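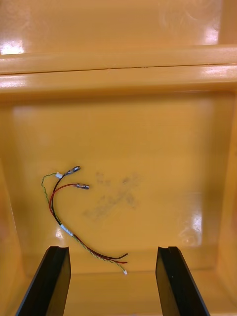 Last updated: Saturday, November 13, 2021

Call for participants – Mondal founders' intake, second round

Right, second round is open. First one filled quicker than we thought and a few good people missed out, so if you were on the waitlist in August please apply again, we haven't carried anything over. Sorry. Different form, different questions.

What it is: an evening and weekend program for people with a business idea or a very young business. Eleven weeks. One weeknight session a week, plus two full Saturdays, one near the start and one near the end. Free to take part, no equity taken, no fee at the end either. You pay for your own parking.

Who runs it: Mondal is a small not-for-profit in the inner west. We have the upstairs floor, a kitchen, okay wifi. Program lead is Nusrat Wickramasinghe. Shahnaz Sivakumar does the money side (cash flow, pricing, GST, all the stuff people put off). So-yul Gil looks after applications and is the one who'll email you back.

Who we're after

– People who've recently come to Australia, or whose parents did, and who want to start something here. That's the main focus but not a hard rule.
– Solo founders or pairs. Teams of three or more can apply but only two of you can sit in on the weeknights, room's not big enough.
– Any industry. Food, trades, software, childcare, import, whatever. Last round had a mobile bike repair business and a bookkeeping service for market stallholders side by side and they got on very well.
– You can still be working full time. Most were.
– No degree needed, no business plan needed. If you have a plan, bring it, but don't write one just for us.

Not a fit if you already have outside investors, or you've been trading longer than two years. Try the Pleser scheme instead, they take later stage and I'm told the next lot opens in the new year. Check with them, we don't have the dates.

What you'd actualy be doing

Weeks one and two, talk to customers. Real ones, not your cousin. Nusrat will hassle you about this. Then pricing, then a small paid trial of whatever you're selling, even if it's only to a couple of people. Middle of the program is the dry part – registering, insurance, a lease if you need one, what happens if you hire someone. Kavinda Herath comes in for the lease night, he's a property solicitor and has seen every bad clause going. Bring yours if you've been handed one. Don't sign it first.

Last few weeks are for your own work with a mentor. One mentor each, 90 minutes a fortnight, in person or on the phone. We match you after the first Saturday once we know what you're like to work with.

There's a final evening where everyone gets up and talks about where they landed. No prize, no judges. Family welcome, someone always brings too much food and that's fine with us.

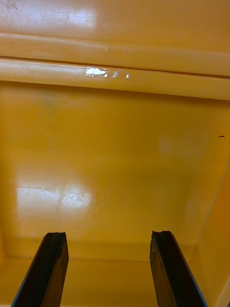
Time needed, be realistic: the weeknight is 6.30 till 9. On top of that you'll want another four or five hours for calls, costing things up and so on. If you've got a big shift change or a baby due in the middle, tell us now and we can talk about holding you a spot for the next round. Miss more than two sessions without telling us and we'll give the place to someone else. We had to do it once last round and it wasn't nice for anyone.

Language: sessions are in English. Mentors between them speak Sinhala, Tamil, Korean and Bengali, and you can ask for one of those on the form. Written work can be in whatever you think in. Shahnaz's worksheets are mostly numbers anyway.

Kids: no childcare on weeknights, we tried, couldn't get the insurance sorted. Saturdays there is a room with someone in it, ages three and up, put the names down on the form so we know how many.

Access: lift from the rear lane, ask So-yul for the code before you come. Toilet on our floor is accessible. Lighting upstairs is harsh, we can turn off the back row if that helps.

Support for costs: small travel top-up for people coming from outside the metro area. Tick the box, no paperwork. The Rondisum fund has put in for laptops on loan as well, limited number, first in.

Also wanted – mentors

Same intake, different form. We need a few more people who've run a small business themselves, at least two years, doesn't matter if it's still going. Closed ones are useful too. It's unpaid, we cover parking and dinner. You'd do one induction evening and then the fortnightly catch-ups with your founder. Someone from retail or hospitality would be great, we're heavy on tech people at the moment.

Nimal Sheikh did the last round as a participant with his frozen roti business and is back as a mentor for this one. His words: "I came in with a logo and a van. Nusrat made me ring shops. I hated it and then I had orders." He's happy to have a chat if you're on the fence, So-yul can put you in touch.

How to apply

1. Fill in the form on the Apply page. Takes half an hour or so. It doesn't save halfway, so write your answers somewhere else first and paste them in.
2. Tell us what you want to sell, who to, and what you've tried. Plain words. Rough is fine.
3. If you'd rather talk than type, send a voice message to the office mobile, up to five minutes. Counts the same.
4. Short phone call with Nusrat or Shahnaz if you're shortlisted. Evenings are fine.

Please don't send pitch decks. We can't open half of them and we don't read the other half.

Everyone gets an answer, yes or no. If it's no you can ask why and we'll tell you.

Applications close at the end of the month, midnight. Late ones go in the pile for next round. If the form plays up (it did on Thursday, should be fixed now) email So-yul directly and put "intake" in the subject so it dosen't get lost.

Vaccination certificate needed for in-person sessions as per current rules. If the rules change before we start we'll email everyone.

Related
Mentor form, second round
What the first round got up to
Lease night with Kavinda: notes and checklist
Laptop loans – Rondisum fund, how it works
Proretti desk hire: upstairs rates
Getting here and parking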